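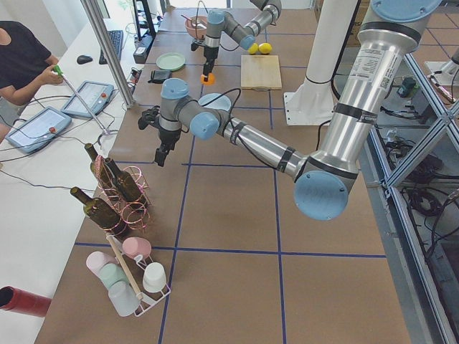

Shared Cell Practical: Rules for Working with Two Arms

Handout 4, Robotics and Automation, Dristside site

Read this before your first booked session. Most of it is ordinary good practice and will be familiar if you have used a workshop. The parts that catch people out are who holds the pendant, when a person may reach over the table, and what has to be written down afterwards.

Before power on

Walk once round the cell. Look at the floor as well as the table, as cables get moved between sessions. Check that each arm has its own pendant and that you know which is which. Press both emergency stops, confirm that both pendants show the stop, then release them one at a time.

Agree out loud who is the operator. The operator stays within reach of the stop buttons until the arms are powered down. If the operator has to leave, the arms stop first.

Setting the table

The blue tape marks the grid used in the task sheets. Don't lift it or add to it. If a strip is peeling, note it in the log and carry on unless the task depends on that line.
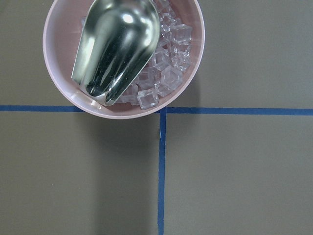 Calvo Senard
Course tutor, Sumlow Automation Training

Food items and tableware are handled under the same rules as any other part. Metal tools with a polished surface, such as scoops and spoons, need a slower approach on the first run, because reflections can upset the wrist camera. Set the speed limit to 30 per cent for that run. You may raise it once the approach has been watched from start to finish.

Anything that could leave water on the table is checked between runs. Stop the arms, wipe the surface and look along the tape edges, where water tends to sit. Keep cloths for wiping apart from cloths that belong to the task.

Glass stays in its rack unless the task sheet says otherwise. If glass breaks, press both stops and call the tutor. Don't clear it up by hand.

Reaching in

No one puts a hand over the table while either arm is enabled. This applies to the arm you are not using as well. A stationary arm may only be waiting for its next command.

To move an object by hand:

Say "stopping" and press the stop on both pendants.
Wait for the operator to answer "stopped".
Move the object and step back.
Say "clear". Only the operator releases the stops.

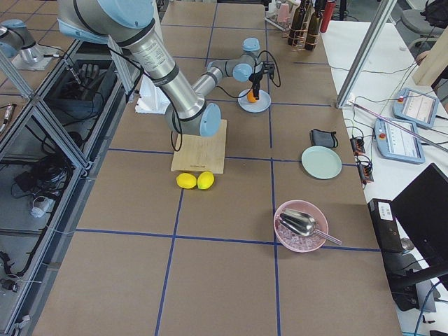
The same sequence is used when an arm is holding something. Leave the object in the gripper and don't try to pull it free. If it has to come out, the operator opens the gripper from the pendant after everyone else has stepped back, at the lowest speed setting – and only when there is a surface under it.

Logging

The site log held 2,384 runs at the end of August, and it is only useful if the failed ones are in it. Write down the task number, the operator, the speed limit and any stop, including stops pressed by mistake. Allow 30 minutes at the end of the session for this and for clearing the table.

For next time: read Handout 5, on payload and grip force, and bring your copy of the task sheet.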